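FOR IMMEDIATE RELEASE

Kurkent Publishes House Rules for Simulated Robot Testing, Starting With "Write Down What Failed"

STARNEMDALE, January. Kurkent today released the Netolley Practice, a set of 48 rules for testing robot arms in simulation and reporting the results in words a customer can follow. The rules are free to read, free to copy and, the company concedes, a little short on excitement.

The Practice covers the work that happens before a robot arm is allowed near a real kitchen: building the virtual room, choosing what goes in it, running the attempts and telling other people how it went. Kurkent's experience is that the first three get plenty of attention and the fourth gets a bar chart.

"We have read a great many reports in which the robot did very well," the company said in a statement. "We would have liked to know at what."

Under the new rules, every published success rate must come with the number of attempts behind it, the full list of objects used and the definition of success that was in force on the day the test began. A definition changed halfway through sends the team back to the first attempt. Kurkent tried this on its own work and describes the month that followed as quiet.

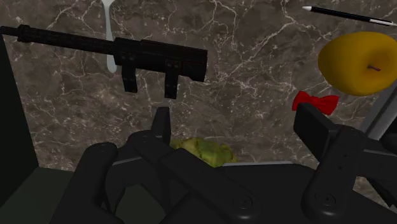 Simulated gripper with a bow tie, a yellow apple and other test objects, marble wall behind.

A whole section deals with objects. Test sets in the industry tend to settle into a comfortable routine of cubes, mugs and the one banana everybody has, and an arm can get very good at those. The Practice calls for a minimum of 20 object types per test series, mixed in shape and size, and it requires that the list be fixed before anyone sees a result. Objects the arm can't handle stay on the list. Objects that don't belong in a kitchen are allowed, on the grounds that real kitchens have never been strict about it.

Another section takes up starting conditions. Each run must have its settings saved so that a second team can load the same room, with the same clutter in the same places, and get the same answer. Where the answers differ, both are published. The rule took four drafts, three of which contained the word "reasonable."

The checks on physics are plainer still. Before a series counts, the team must confirm that object weights and surface friction have been set on purpose and written down. Default values are permitted as long as the report says they are default values. The drafting group went through 260 archived test reports while preparing this section and found the phrase "standard settings" in a discouraging number of them, seldom with any hint of whose standard.

Deák, the engineering office that reviewed the draft, asked for one addition, and got it: a person who didn't build the test must be able to stop it, rerun it and read the log without help from the person who did. Deák also asked for a shorter document. That request remains under consideration.
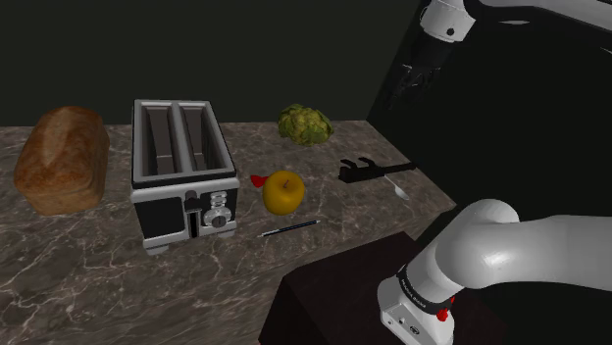
Does a good result in simulation mean a robot arm is safe to use around people?
A simulated result is evidence about the simulation. The Practice treats it as a reason to move on to supervised trials with real equipment, and those need their own risk assessment, their own emergency stop and their own paperwork. Reports that use the word "safe" on the strength of simulated runs alone don't meet the rules.

Teams that want to say they follow the Practice may do so without paying Kurkent anything. They must publish a short statement listing any rules they skipped and why. There is no badge, seal or logo. A logo was proposed and drawn, and the matter was then dropped by general agreement.

The rules will be revised every 2 years. Comments are welcome from test teams, buyers and anyone who has had to explain a success rate to a manager. Comments that name the rule they object to will be read first.

Availability
The Netolley Practice is available now from Kurkent as a plain text file and as a printed booklet. The reporting template is included with both and fits on a single page, provided the team has not tested very much.

About Kurkent
Kurkent builds and reviews simulated test setups for robot arms used in household and light kitchen work. The company is based in Starnemdale.

Press contact
Kurkent Press Desk, Starnemdale. The desk is open Monday from 9 a.m. and answers written questions on the other days, in the order received.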